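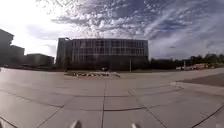
Fledo plaza notes: README

Fledo is a set of written notes and outdoor pictures covering paved open ground next to large buildings: plazas, forecourts, wide paths, the odd loading yard. The notes cover paving, joints, kerbs, planting and the fronts of buildings. Please read the section on known problems before using any of it. Most of the complaints we get are answered there, and a fair number of them are justified.

Maintained by Oldřich Štefanec. Labels checked by Štefánia Hájek. Last revised 20th October.

What is in it

There are 2,847 pictures, of which 245 have a full written note. The remainder have only a surface label and a sky label. An earlier version of this file called the whole set "annotated", which was generous, and I have taken the word out.

Each full note has these fields:

surface: poured concrete, slab, brick, gravel, grass, mixed, unsure
joints: straight, crossing, curved, none seen, unsure
edge: kerb, step, planting, wall, none seen, unsure
building: free text, one or two sentences
planting: free text
sky: clear, scattered cloud, full cloud, unsure
comment: free text, often blank

"Unsure" is a proper value and we would like people to use it more. The first round of labels had almost none, and I don't believe anyone was that certain about the difference between gravel and worn tarmac at the far side of a yard.

Where the names come from

The set was put together from two older collections, Brustik and Akari. Brustik was mostly concrete and mostly level. Akari had more planting and more kerbs, along with a habit of calling every low green thing a hedge. We changed "hedge" to "shrubs or hedge" throughout, and I would treat even that with some caution at a distance. The Waweru pages, sometimes mentioned alongside these two, are a separate project and none of their material is included.

How the surface was labelled

The surface field describes the ground nearest the viewer. If a plaza is poured concrete as far as the kerb and something darker beyond it, the surface is poured concrete and the darker strip goes in the comment. Don't try to decide whether a dim strip is grass or paving unless you can plainly tell. Several people did try, and their answers disagree with each other.

Stains are not recorded as damage. Pale concrete nearly always has some variation in shade, and a label that fires on all of it is no use. We had a "condition" field with values from good to poor and dropped it after Štefánia relabelled a batch and disagreed with her own earlier answers more often than either of us liked.

Joints

This is the field I trust least. The pictures are wide-angle and the lens bends long lines. A joint that bows gently towards the middle distance is very likely straight on the ground. The "curved" value is meant for joints that were laid in a curve, but older Brustik labels use it for anything that looks bent. Some have been corrected. Please don't measure slab sizes from these pictures, however tempting a neat set of joints may be.

Kerbs are less of a worry, though the same bending applies. A raised edge counts as a kerb whether or not there is a road beside it.

Buildings

The building field says what can be seen from outside: a grid of frames and glass, a solid end wall, a dark base at ground level. It should not say what the building is for. Older notes are full of "office block" and "library" with nothing to back them up — a glass front tells you very little. I have removed those I found. Storey counts have been left in the free text as estimates, and should be read that way, as a tall facade grid doesn't always line up with the floors behind it.

Known problems

Daylight only. There is nothing taken at night and very little in rain, so any claim that something works "outdoors" on the strength of this set should be met with a raised eyebrow.

Too much empty ground. Large, level, open plazas are easy places to work and they are over-represented. Narrow pavements, market days and building sites are barely here.

Planting beds are poorly described. Pale stones and low plants tend to be lumped together, and we have 2 spellings of "planter" that still need merging.

Sky labels were given quickly. Scattered and full cloud are often confused.

Changes

Joint notes for the rest of the Akari half are due in December. I said the same thing about the last batch, so plan accordingly. Corrections are welcome if they quote the old label and the new one. Messages saying only that a label is wrong will be left until there is time to look.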